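The Maintenance Record of Unit 16

The following account is entered in the station book at Vondlow under the hand of Wálter Puma, Senior Fitter, and concerns the two-armed kitchen machine known as Unit 16. It was opened in August, on receipt of a complaint from the day staff that the machine had begun to hesitate before letting go of whatever it held.

The unit was observed at its own sink, doing its ordinary work, before any cover was removed.

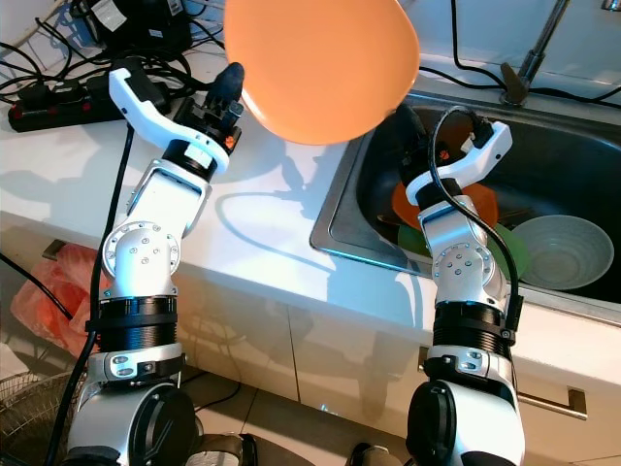
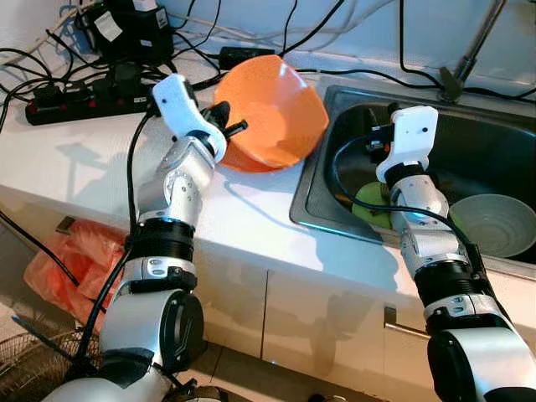

Unit 16 at the sink, handling orange tableware. Both arms in view.

It is the rule at Vondlow that a fitter shall watch a machine before he touches it. I watched for the whole of the morning. The right arm gave no cause for concern. The left arm would carry a piece out over the counter, come to rest, and remain there. The longest delay I entered was 13 seconds. Nothing was dropped.

I then withdrew the unit from service and locked the supply. The screws of the left elbow were tested in turn and found tight. The cable was followed by hand from the gripper down to the base and showed no wear. The finger pads were cleaned with spirit. On restoring the supply I ran the release test 100 times without a piece in the grip, and the fingers opened at once on every occasion. With a plate in the grip, the hesitation returned.

At this point I consulted the earlier pages of the book, as I ought to have done at the start. They are in the writing of Mr Wahyudi Sembiring, who had charge of the unit until his retirement. On the last page he had filled he recorded a change to the release setting of the left gripper. No fault was given. Under "Reason for adjustment" he had written: "Mrs Alvarado takes the plates from it herself. Her hands are slow. It should wait until she has hold."

Mrs Alvarado left the house in the spring. I made enquiries and was told that she used to stand at the counter after supper, and that the day staff, who came later, had never met her.

The regulations require that any setting without a current purpose be returned to standard. I returned it. I ran the release test a further 100 times, now with a plate in the grip, and there was no delay. The covers were wiped down and the unit was put back into service at four o'clock.

I have copied Mr Sembiring's figure into the margin of this page, in ink, in case it should be wanted again.

W. Puma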